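Programs > Pantry Skills > Progress report, May
4 min read

This report covers the second period of the Wisgate dried foods project. The grant pays for sorting space, packing supplies and printed guidance for households that receive dried goods from the Lorell pantry.

Work in this period was mostly on small-batch sorting. Dried goods reach Lorell in 20-pound cartons and have to be divided before they can go out. Pieces are tipped onto a mat, checked for stems, mold and broken bits, and moved to a bowl or straight to a small container. We packed 109 containers between the start of the period and the end of May, against a target of 100 in the original plan.

The table at Wisgate is now set up the same way for each session, with a dark mat in the middle, a bowl on the left and a lamp at the back. The dark mat replaced a white cloth, which stained and was hard to get clean. Bright lighting matters more than we expected - faded pieces and early mold look much alike under the ceiling lights.

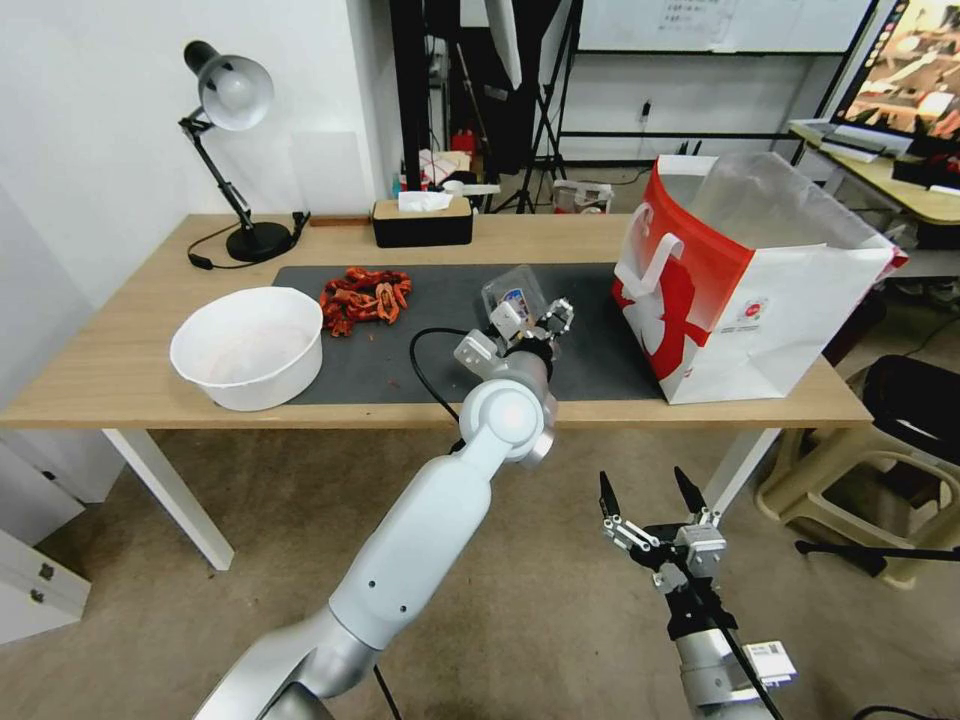

Mai asked whether the households want whole pieces at all, and suggested that half of each batch be crushed before packing. Her view was that people cook with a spoonful at a time and that a container of whole pieces ends up at the back of a cupboard. We have agreed to try this with 30 containers in the next period and to ask for comments at pickup.

Two things are behind schedule. The storage card, which tells people how to keep dried goods and when to throw them out, is written but not printed. The first proof came back with type too small to read and we have asked for another. The Onik site has also not started sorting. It has a room and a table but no sink close by, and we do not want to begin there until hand washing is settled.

Spending is in line with the budget. Of the $3,000 set aside for supplies, around half remains, mostly for containers and labels. We have bought no further bowls or mats and do not plan to.

For the next period we will print the card, pack the crushed batch, and decide on Onik by the end of the summer. We are not asking for a change to the grant - if the sink at Onik turns out to need plumbing work, we will write separately with a quote.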